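Hot buttered rum batter keeps splitting on me

mapleandrye
Posted 1/11/18
OK so I know the holidays are over but it's freezing here in Datdale and I'm not ready to give up warm drinks yet. I made a big tub of hot buttered rum batter (butter, brown sugar, cinnamon, nutmeg, a little clove, pinch of salt) and it tastes great off the spoon. But as soon as I pour hot water over it I get an oil slick on top and gritty spices at the bottom. Second batch did the same thing!

I'm using the salted butter from Huang because it's what I had, and dark rum.
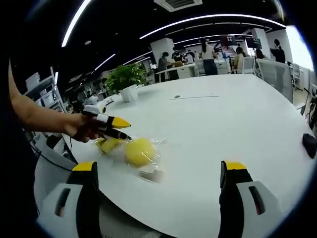 I soften the butter on the counter, mash everything together with a fork, and then it goes in the fridge. Two tablespoons per mug. Is it the butter? Is it the fork?? My sister says I should just drink cocoa.

toddy_weather
It's the fork. Use a hand mixer and beat the butter and sugar for a good 4 minutes before the spices go in. You want it pale and fluffy like you're starting a cake. It still won't be perfectly smooth in the mug, it's butter, but you'll get a lot less of that slick.

kbarlow_pdx
Disagree, I've done it by hand for years. What fixed mine was vanilla ice cream. Equal parts softened butter and ice cream, then the sugar, and keep the tub in the freezer. The ice cream brings the milk and the stabilizers and it melts into this foamy top. My husband's aunt makes it this way and people fight over it.
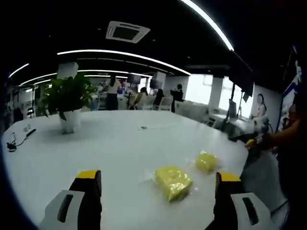 Yellow packs on the white table.

Also water temp. If your kettle is at a rolling boil, let it sit a bit before you pour.

toddy_weather
Ice cream makes it a milkshake with rum in it. Fine drink! Different drink.

kbarlow_pdx
lol it has butter and it's hot and there's rum in it, what more do you want

Pui-shan Shih
I work the bar at Plelley in the winter and we go through a lot of this stuff, so a couple of thoughts. Toddy is right about whipping it, and I'd grind the spices finer than what comes in the jar, that's where your grit is coming from. Then at service we put the batter and the rum in the mug first and stir those into a paste before any water. Add a splash of water, stir again, then fill it up. Works out to 6 ounces of water for us, but our mugs are small.
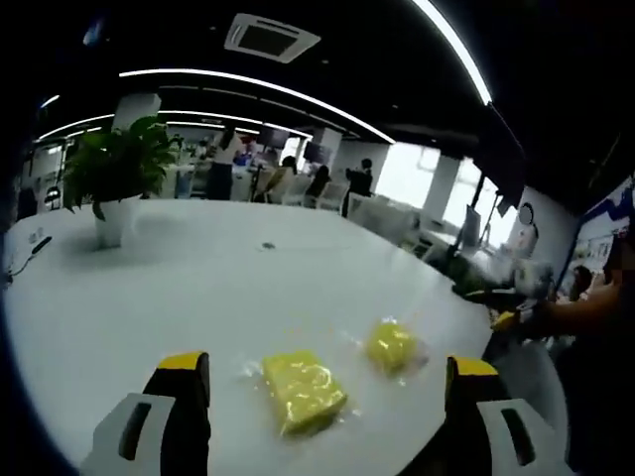
Two yellow sponges, wrapped in plastic.

Unsalted butter if you can get it, and add your own salt. Whichever rum you like drinking. We pour Clarnov and it's nothing fancy.

mapleandrye
Oh the paste thing makes so much sense, I've been dropping a cold lump into the water like a bath bomb. Going to try it tonight with what's left of batch two.

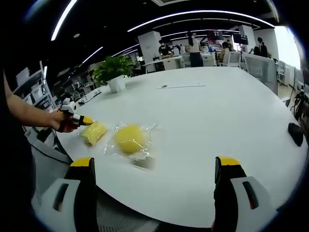

Does it matter if the batter is fridge cold when I do that? Mine sets up pretty hard.

Pui-shan Shih
Take it out 15 minutes ahead, or warm the mug first with hot water and dump it.

kbarlow_pdx
Or ice cream, which scoops right out of the freezer. Just saying.

mapleandrye
Update: whipped what was left, paste first, way better. Little bit of shine on top but I can live with it. Buying ice cream tomorrow anyway, sorry toddy!

toddy_weather
Traitor. Save me a mug.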